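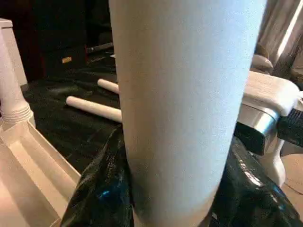 Left arm stopped mid-assembly: what we found

The two-arm robot at our Atville site dropped out of a furniture assembly run in May with a force fault on the left wrist. It was part way through fitting the poles to a white plastic frame, one of the harder jobs in the current set. No one was hurt and neither arm was damaged, but the run was lost and the robot was off work for two days.

The fault itself was simple. The left gripper is meant to brace the corner of the frame while the right arm steadies the pole. The controller expects the frame to push back with a steady force. In this run the reading climbed, fell away and climbed again, and on the third swing it went over the limit and the left arm locked. The right arm kept going for 7 seconds before it stopped too.

Those 7 seconds are the part we are treating as a safety matter. A fault on one arm is supposed to halt both at once. Finbarr Phelan went through the logs and found that the stop message had been sent correctly but was waiting behind a queue of status messages from the Virnero controller. The setting that gives stop messages priority had been left off after the last software update.
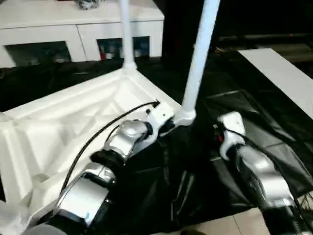

The left gripper at the corner of the frame, with the black plastic sheet on the floor below.

The swinging force reading took longer to explain. Piret Pētersons repeated the bracing move 53 times with the right arm parked. With the frame on bare tile, the reading stayed level every time. With the frame on plastic sheeting, it slid a little under load and the arm chased it. The sheeting protects the floor and had not been counted as part of the setup, so it was never in the test plan.

The stop priority setting is back on, and Kuusk, who maintain the controller for us, have added it to the checks that run at startup. The robot will not leave standby if the setting is off. We also tested the red stop button by the door. It works on a separate circuit and cut power to both arms immediately.

For floor cover, we are changing to a rubber-backed mat from Lestex. Until it arrives, please tape down all four sides of any sheeting before a run and keep it out from under the part being built. If you see a frame creep while an arm is pushing on it, use the stop button and write it up. Do not reach in to hold the frame.

Anyone who had a run end with fault code 699 this spring should send Finbarr the log, even if the robot recovered by itself. He would like to have them before the assembly work starts again in June.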